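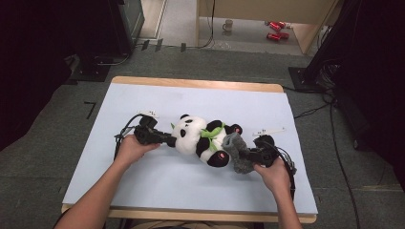

Panda on the blue sheet, a gripper on either side.

August 19, 2020 — notebook, email vs. text test

Pulled the numbers for the Wotska reminder send. Hafiz Lumbantobing wants to call it for text messages. I don't buy it yet.

Setup as run: 2,990 contacts got the email, 600 got the text. The text group was not a random draw. They are people who ticked the "text me" box at signup, so of course they click on texts. All we have measured so far is that people who ask for a thing use it.

Click counts out of Tiltell: 200 on the email side. The text side I am leaving blank until someone explains why the same phone shows up as several clicks. My guess is link previews. Asked Tiltell support, got a help page I had already read.

Open rate: not using it. The February send had "opens" logged before the message had finished going out.

Other gripes, so I don't forget:
- Email went out in the morning, texts after lunch. Two variables moved, not one.
- Subject line was changed partway through the email batch. No note of who or when.
- Desktop and mobile are lumped together in the export. Teoh's dashboard splits them, but its totals don't match Tiltell's and I can't tell which is wrong.

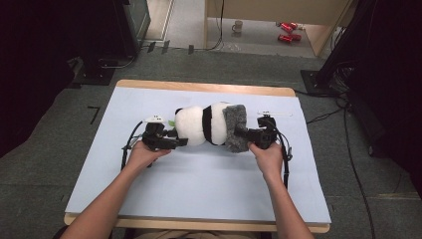
Rerun plan

Take only the contacts who gave us both an address and a phone number. There are 2,090 after removing duplicates. Split at random, half email, half text, same hour, same wording as far as the length allows. Freeze the copy the day before. Separate link for each group, and test both on our own phones first to see what the preview does to the count.

Hafiz thinks this is overkill for a reminder. Maybe. But Zostness is going to be asked to pay per text on the strength of it, and I would like to have something better than a ticked box to show them.

Still open: what counts as a win? Clicks are easy, bookings are what they care about, and the booking form drops the source tag if you go back a page. Needs fixing before we send anything — checked it twice, drops it both times.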